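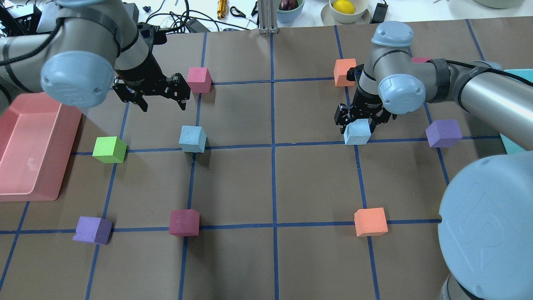
Shared Workspace Rules > Dual-Arm Tabletop Cells

Topic: Minimum practice for two arms over one taped grid
Started January 3, 2020

flurn_cellops
We are rewriting the bench rules for the dual-arm cells at Flurnbridge and I would like comments before the draft gets frozen. The task is cube sorting on brown paper with a blue tape grid. Arms come in from opposite sides and both can reach the middle squares. Current draft:

1. One arm per square. An arm that wants a square next to an occupied one waits for a release signal.
2. Transit height is 112 mm above the paper for any arm not picking or placing.
3. Gripper opens fully before descent, no partial opening over a neighbor cube.
4. The grid is a reference for people. No program takes its coordinates from the tape.
5. Side benches are outside the sort area, but anything on them within reach of an arm counts as an obstacle.

Rule 4 is the one I expect to argue about.

tapeline7
Then argue. If the program does not use the tape, why lay it? We calibrate to the intersections every morning and it works. Two people can check a corner by eye in a minute.

hegedus_bench
Tape creeps. We ran the Hegedűs cell off the intersections until May and the offset was 4 mm by the end of it, all in one direction, toward the side where people lean on the table. Paper moves too. Calibrate to the base plate, which is bolted down, and keep the tape for talking to each other ("second row, left of center").

tapeline7
4 mm on a foam cube is nothing. The fingers will pull it in.

hegedus_bench
On a foam cube, yes. The same rules get copied to the next cell, where the part is not foam.

flurn_cellops
Agree with hegedus_bench. Rule 4 stays. Adding the wide view so people can comment on rule 5.
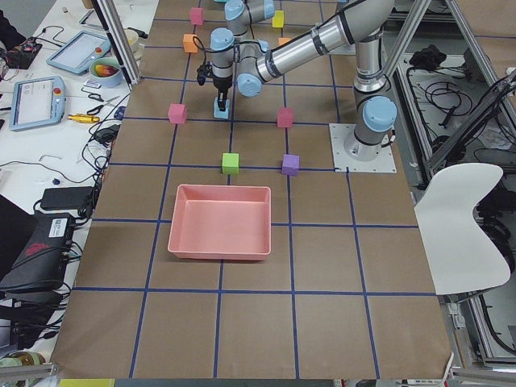

Cell overview: main arm on its base plate at right, side bench and teach pendants at left.

drulusov_m
Comments on 5, and on things that are missing.

Pendants: both are on the bench. The draft needs a fixed location for each one. At Drulusov we require a holder and a label with the arm's name, same label on the base. With two similar pendants and two arms, picking up the wrong one is a matter of time.

Scissors: tape scissors get a hook. Loose tools on a bench beside a running cell are a finding in every audit I have done.

Chair: there is one tucked in next to the base plate. I would write a keep-clear distance around the base and include seating in it.

allbridge_tech
Disagree on the keep-clear distance as a flat number. At Allbridge we mark the swept volume at the speed limit in use. A flat number is too big for slow teaching work, so people ignore it, and then they ignore it at full speed as well. Pendant labels, yes.

drulusov_m
A swept volume is fine if someone redraws it each time the speed changes. Do you?

allbridge_tech
We have two marks, teach and run. It has not been a problem.

flurn_cellops
Taking the pendant labels and the hook. Leaving the distance open for now - I will put both versions in the draft and let the site leads pick.

Separate item, grip condition. Proposed rule 6: foam parts are inspected before each set of 10 runs and replaced when the gripping face no longer gives a repeatable close width.

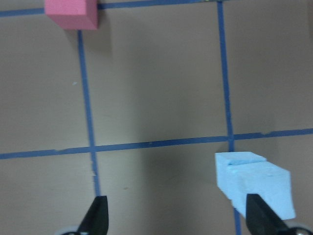
Wrist view, light blue block by the right finger. Note chipped edges and pitting.

hegedus_bench
The top is stepped as well. What is your limit? "No longer repeatable" will be read seven ways by seven people.

flurn_cellops
Close width spread over 2 mm in one set. Measured from the gripper, so there is no judgment call.

tapeline7
The tape in that view is frayed at the edges too, for what it is worth. If you insist that tape is only for people, you still need a replacement rule, or the squares stop meaning anything in rule 1.

flurn_cellops
Fair. Rule 7: tape strips replaced when an edge lifts or frays, whole strip, no patches.

hegedus_bench
Whole strip and the paper under it. Old adhesive tears the surface when you pull it and you end up taping over the tear.

allbridge_tech
Is rule 1 enforced in the controller or only in the procedure? The draft does not say.

flurn_cellops
Procedure for now. The release signal is in software but an operator can override it from either pendant.

drulusov_m
Then the override goes in the draft by name, with who is allowed to use it.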